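Speaker notes: Getting more out of every reefer load
Tarcísio Nogueira, Zultdale Growers and Carriers Day
May 31, 2026

Start before the first slide. Say good morning, thank them for giving up a Sunday, and ask who has had a load knocked back at the dock this year. Wait for the hands. There'll be plenty!

Okay, so I've been hauling chilled freight out of Rurkudside for a long time, and I still love it. Every load is a bit different. Lettuce doesn't behave like yogurt, and yogurt doesn't behave like cut flowers, and the trailer you put them in has to be set up for what's going inside it (this is the bit I could talk about all day, so somebody wave if I go over).

First point, and please slow down here. A reefer unit is built to hold a temperature. It isn't built to pull one down. If the pallets come out of the cooler warm, the unit will run flat out the whole trip and the middle of the load will still be warm when you open the doors. So check the product itself with a probe before you sign anything. The number on the trailer display is the air.

Tell the Jisov story. We had a grower there who was sure our trailer was faulty. We had 33 pallets booked over the week and three of them had already been refused. We drove out, probed the pallets on his dock and found they'd been sitting in the sun beside the packing shed while the driver did his paperwork. He moved the staging area inside and we haven't had a refusal from him since. Lovely bloke, he sends us plums every March. 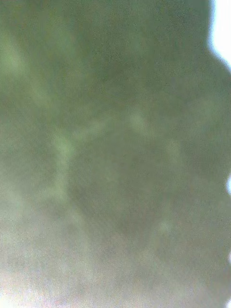
Next, airflow. Cold air comes out at the front near the ceiling, travels along the top, drops down through the load and comes back along the floor. Block any part of that loop and you get hot spots. Keep under the red load line. Leave a gap at the back doors. Sweep the floor channels, because a bit of torn shrink wrap in there can do a surprising amount of harm.

(Draw the loop on the whiteboard. Use the blue marker, the green one was dying at rehearsal.)

Pre-cooling: 90 minutes with the doors shut and the unit running, then switch it off while you load. People always ask about the switching off! With the doors open the fan drags in humid outside air and you end up with ice on the coil. Load quickly, close up, start it again.

Continuous or start-stop? Continuous for fresh produce, start-stop is usually fine for frozen. Write it on the bill of lading. Don't leave it to a phone call.

Now the Seixas run. It's 2,222 kilometres door to door, our longest, and it's where we learned the most about fuel stops and door openings. We put data loggers at the nose, the middle and the tail of the trailer. Last season 92 per cent of those loads arrived inside the range the customer asked for, and most of the misses were mixed loads. If you're sharing a trailer, ask what the other freight is and what set point it needs. Apples and leafy greens are poor neighbours, even at the same temperature, as the apples give off ethylene.

Pause for questions here and leave the last ones for the coffee break. If the fellow with the bananas is in the room, get him to tell everyone about his vent settings, he explains it better than I do.

Handouts are by the door: loading diagram on one side, set point chart on the other. Remind them the afternoon session on washouts starts at the trailer, so bring boots.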